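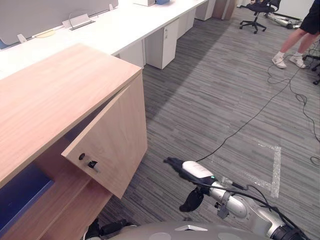
Support > Office Storage > Plestlow Low Cabinet > Setting Up and Using the Cabinet

4. Opening, adjusting and loading the cabinet

4.1 Before you start

The Plestlow low cabinet can stand at the end of a desk row or against a wall. Leave enough floor clear in front for the door to swing all the way out. Carpet is fine, but check that the cabinet doesn't rock. If it does, turn the leveling feet as shown in section 3.

CAUTION: Keep cables out of the path of the door.

4.2 Opening the door

1. Turn the key in the round lock until it stops. Both keys in the Drulter lock kit are the same.
2. Take the key out before you open the door.
3. Pull the door by its free edge and swing it outward. Do not lean on it or hang anything from it.

NOTE: Write down the number stamped on the key. You will need it to order a replacement.

4.3 Checking the hinges

The door hangs on two concealed cup hinges, one near the top and one lower down. The mounting plates are screwed to the inside face of the cabinet wall.

1. Open the door and hold it steady with one hand.
2. Look at the screws on the upper hinge. Tighten any that have worked out, using a hand screwdriver only.

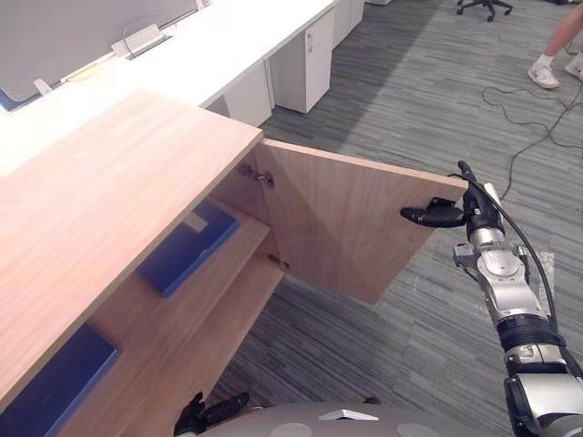
3. Do the same on the lower hinge. It gets less light, so you may want a flashlight.
4. Close the door slowly. If it rubs against the cabinet top, loosen the plate screws on both hinges by half a turn, move the door down a little and tighten them again.

CAUTION: Never take out the screws of both hinges at once. The door will drop.

4.4 Loading the shelf

Binder boxes can stand upright or lie on their side. If they lie flat, turn the spine outward so the label can be read with the door open. Put the heaviest boxes on the cabinet bottom and the lighter ones on the shelf. Nothing should stick out past the front edge of the shelf, or the door won't close.

Wipe the veneer with a dry cloth. A damp cloth is all right for marks, but dry the edges right away.

4.5 Spare parts

Hinge, with plate and screws: part 175
Lock with keys: part 478
Shelf supports, set: part 1000

Order from the Stindbridge parts desk, attention Abhishek Sisodia. Include the key number if you are ordering a lock.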